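Home » Kids » How Things Work at Home » Why do clothes wrinkle, and how does folding help?

Why do clothes wrinkle, and how does folding help?

Pull a T-shirt out of the bottom of a full drawer and it will probably be covered in lines. Nobody drew them there. They came from the cloth being bent and squashed.

Cloth is made of threads, and threads are made of much thinner hairs called fibers. When you bend cloth, the fibers bend too. If they stay bent for a long time, some of them settle into the new shape. That is a wrinkle. Heat and water make it easier for fibers to move, so clothes left in a warm dryer after it stops get wrinkled fast.

Start with a flat piece

The easiest thing to fold is a rectangle. Towels, pillowcases and dishcloths are all rectangles. You spread the cloth out on a clean floor or a table, smooth it with your hands from the middle to the sides, and bring one edge over to meet the other.
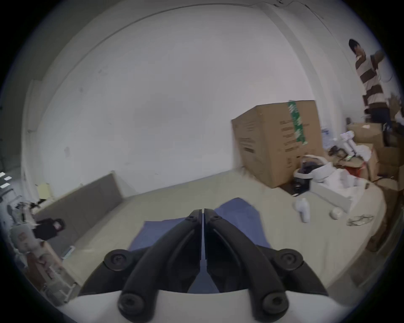 Each time you fold a cloth in half, it covers half as much space and gets twice as thick. Fold it 2 times and it has four layers. Fold it 5 times and it has 32, which is hard to do with a thick towel. Most people stop long before that.

The line where the cloth bends is called a crease. A crease is a kind of wrinkle, but you choose where it goes. One straight crease looks neater than a lot of small crooked ones.

Shirts are harder

A shirt is a tube with two smaller tubes attached, and a hole at the top for your head. When you pick it up in the middle, the sleeves and the bottom drop down and the cloth bunches up. It helps to lay the shirt on something wide and flat, like a bed, and find the neckline first. Once you know where the neck is, you can find the shoulders, then the sleeves.

Many T-shirts and sweaters are knit. Knit cloth is made of loops of yarn, and the loops can stretch and slide a little. Woven cloth, like a bed sheet, has threads that cross over and under each other. It stretches less – and a sheet made of cotton can wrinkle a lot.

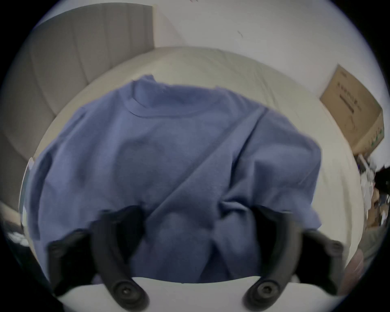
Should every shirt be folded?

Most knit shirts should be, especially heavy sweaters. On a hanger, the weight of a sweater pulls on the shoulders and can stretch them out. Woven shirts with buttons often do better on a hanger.

Try it

Take two clean cotton T-shirts. Crumple one into a ball and fold the other. Put both under a stack of books and wait 10 hours – overnight is fine. Then take them out and compare the lines. Shake each shirt and look again. Which lines are still there?

Words to know

Fiber: a very thin hair that thread is made from.
Crease: a line made by folding.
Knit: made of loops of yarn.
Woven: made of threads that cross over and under.

Page updated 15th July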